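의료로봇 실습 강의 자료 4
주제: 봉합 실습용 로봇 키트 검토 (Jiveo 봉합 키트)
담당: Sharada Kurup

1. 검토 대상
Jiveo 키트는 로봇용 니들 드라이버, 분홍색 합성 조직 패드, 제어 소프트웨어로 구성된다. 공급사는 Firkuvetti이며 교육기관용 가격은 3,602유로다. 로봇 팔은 포함되지 않는다. 패드는 소모품이고 낱개 가격은 67유로다.

2. 실 다루기
봉합에서 바늘 자체보다 실이 문제를 일으키는 경우가 많다. 실이 느슨하면 고리가 기구에 걸리고, 지나치게 당기면 패드의 절개면이 벌어진다. 제품 설명서는 장력 상한을 사용자가 직접 정하도록 한다. 첫 실습에서는 기본값을 그대로 쓴다.

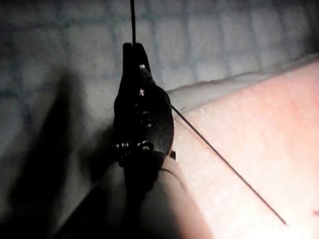
Trilok Sachdeva는 기본값이 초보자에게는 너무 높다며, 첫 주에는 상한을 절반으로 낮추고 매듭 연습부터 시키는 편이 낫다고 했다. 패드 교체 비용도 그만큼 줄어든다는 의견이었다.

이 의견은 다음 학기 실습 순서에 반영할 예정이다. 이번 학기 조는 설정을 바꾸지 말고, 바꾸어야 할 때는 담당자에게 먼저 알린다.

3. 바늘 파지와 진입
곡침은 턱의 끝 가까이에서 잡고, 바늘 끝이 패드 표면에 되도록 수직으로 들어가게 한다. 앞서 만든 매듭 옆에 다음 땀을 놓을 때는 남은 실 끝을 피해 진입점을 잡는다. 실 고리는 진입 방향 반대쪽에 둔다.

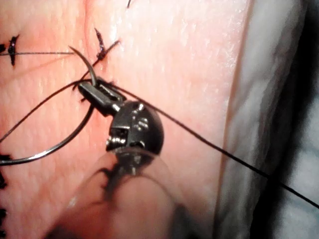
진입 후에는 손목 관절을 바늘의 곡률에 맞추어 돌린다. 직선으로 밀면 바늘이 턱 안에서 돌아간다. Jiveo 소프트웨어에는 회전 궤적을 미리 계산하는 기능이 있으나, 바늘 규격을 잘못 입력하면 궤적이 어긋난다. 조별로 규격을 확인한 뒤 시작한다.

4. 평가 항목
- 땀 간격의 균일성
- 매듭 풀림 여부
- 한 땀에 걸린 시간
- 기구 재파지 횟수

5. 과제
같은 패드에서 수동 조작과 보조 모드를 각각 한 번씩 수행하고 위 항목을 비교한다. 보고서는 2쪽 이내로 쓰고, 구매를 권할지 여부와 근거를 적는다. 비교 대상으로 Chong 키트의 사양표를 함께 읽는다. 제출 기한은 2020년 5월 23일이다.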